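Home | Newsletter | Equipment | Training | Contact

EQUIPMENT PLANNING: WHERE THE MANIPULATION BUDGET STANDS

The first draft of next year's equipment plan for the manipulation group has been circulated. It covers the gripper arms at the Griffiths building, the simulation workstations, and the spare parts account. Comments are due by the end of November. The main points are set out below for readers who have not opened the spreadsheet.

Arms

The draft asks for two additional arms of the same model already in use on the Purkus line. Quotes were requested with and without the extended service agreement. The agreement adds a fixed annual charge per arm and covers controller replacement, joint brakes and one calibration visit. It does not cover grippers, gripper cables or damage from collision. Most of last year's repair spending fell in those three categories, so the draft leaves the agreement out and moves the money to spares.

Lead time is the larger concern. The supplier quotes 19 weeks from purchase order to delivery, and that figure does not include site preparation. Anyone planning work that depends on the new arms should assume they are unavailable for the first half of the year. The order can be placed before the mounting bases are finished, but storage has to be arranged in advance. The loading area at Griffiths will not hold crated arms for longer than a few days.

Power and floor anchors have been checked for one of the two positions. The second position, next to the Kurnari bench, needs a new circuit and possibly a change to the light curtain. Facilities has been asked for an estimate. Until it arrives the plan carries a placeholder, and the placeholder is probably low.

Grippers

Two-finger grippers remain the standard. A request for a suction tool was received and has been deferred. The test objects on the current list are mostly open-topped or curved, and a trial of suction would need its own object set and its own vacuum supply. The request can be submitted again with a test plan attached.

Finger pads are treated as consumables from now on. They were previously booked as parts, which meant a separate approval for every order. Please use the consumables code for pads, screws and cable ties. Fingers and linkages stay under parts.

Simulation workstations

The workstations were bought for perception work and are now used mainly to render and run household manipulation scenes. Queue times have grown accordingly. The draft proposes new graphics cards in the existing machines and no new machines. Power supplies in the older units have to be replaced at the same time, and that cost was missing from the version discussed in October. It has been added.

Memory was considered and left alone. Logs show that the Stundum scenes fit comfortably within the present limit at the resolutions in use. If the team moves to higher resolution textures the question will have to be reopened, and storage will become a problem before memory does.

License renewals are due in spring. Floating licenses cost more per seat but can be shared between buildings. The draft assumes 15 floating seats. Groups that need a dedicated seat should say so now and name the workstation it will be tied to.

Objects and fixtures

Physical objects are a small line in the budget and a frequent source of delay. Before a purchase request is made for a new object set, the scene should first be run in simulation. The requirement is meant to catch reach and clearance problems before anything is bought. It also gives purchasing a list to work from, with dimensions.

A few practical notes on these requests:

- Give outside dimensions and mass for every object. A product page is not enough.
- State whether a substitute is acceptable. Ceramic items go out of stock often and matching replacements are hard to find.
- Order breakable items with spares. The return window usually closes before testing begins.
- Thin flat items such as cards should be listed separately from containers. They need a different approach path and are often tested on a different day.
- Counters and shelving go through facilities, even when they are free-standing.

Scenes should be submitted with one rendered view from the gripper end, so that the reviewers can see the approach to the work surface. The view below shows a kitchen counter, with the open gripper at the near side and a mug, a salt shaker, a vase and a blue card within the layout. Spacing of this kind matters to the budget as well as to the task. A tall vase standing next to a mug limits the approach directions, and a gripper with wider fingers may not be a usable substitute if the standard one is on back order.
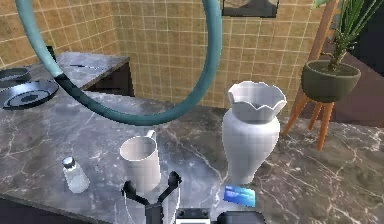 What happens next

Comments should be entered in the spreadsheet, in the column provided, and not sent by e-mail. Changes to quantities need a short justification. Changes to supplier need a second quote. The revised plan goes to finance in the new year, and after that date additions are handled as exceptions - which in practice means a wait until the midyear review.

Groups with unspent funds in the current year may bring forward consumables and object sets. Arms, controllers and graphics cards cannot be brought forward, as the purchase orders would not close in time.

Recent items

Calibration schedule for the Purkus line
Light curtain inspection: what to have ready
Changes to the consumables code
Stundum scene library: naming rules
Kurnari bench closed for rewiring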